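## Sorting small parts without losing your evening

Every workshop has a coffee can of mystery bits. Mine came with the house in Skasville, and I moved it from shelf to shelf for 10 years before I tipped it out. It held 1087 pieces. I counted them once, out of spite, and I don't recommend it.

What I learned from that pile applies to plastic clips, caps, beads, washers, knobs, game pieces and whatever falls out of the couch.

**Clear the bench first.** Sorting on top of a half-finished project gives you two messes that have met each other. Bare wood is fine. If your bench has gaps between the planks, lay down an old towel, or your smallest screws will find every one of them.

**Use low, open containers.** Tall jars look handsome on a shelf and are miserable to sort into. You want something you can drop a piece into without looking, and then see what's in there without picking it up. Takeout tubs work. So do the trays that Grivton sells for drawers, though they charge as if the corners were rounded by hand.

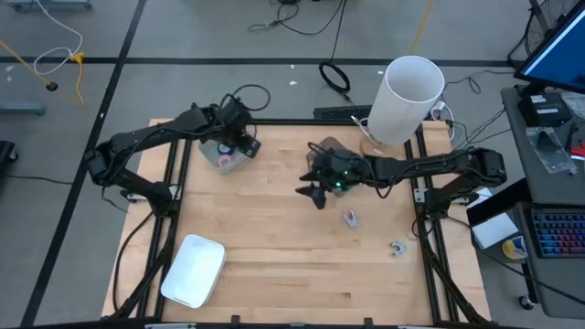
**Sort by shape before color.** Color is tempting because it's easy, and you'll end up with a lovely blue pile containing nine kinds of thing. Round goes with round. Anything with a hook, a bend or an opinion goes somewhere else. You can fuss over shades later, when you're on the phone with the insurance company.

**Keep one tray empty.** It's for the piece that fits no category, and there will be one within 2 minutes. Without a spare tray you'll invent a category for it, then another, and by suppertime you own 40 containers with one item in each.

**Don't let strays sit on the bench.** A part left on the wood "just for now" gets swept off by a sleeve. Pick it up, decide, drop it. If you can't decide, see the empty tray.

**Label the side, never the lid.** Lids travel. I have a Wisiden tub marked FUSES that has held picture hooks since last May, and I still open it every time a light goes out.

**Set a timer.** An hour is plenty. After that your standards slip and everything starts to look like a washer.

Whatever is left in the empty tray at the end goes in a bag with the month written on it. If you haven't opened the bag in a year, throw it out. The part you needed will turn up missing the following weekend, but it would have done that anyway.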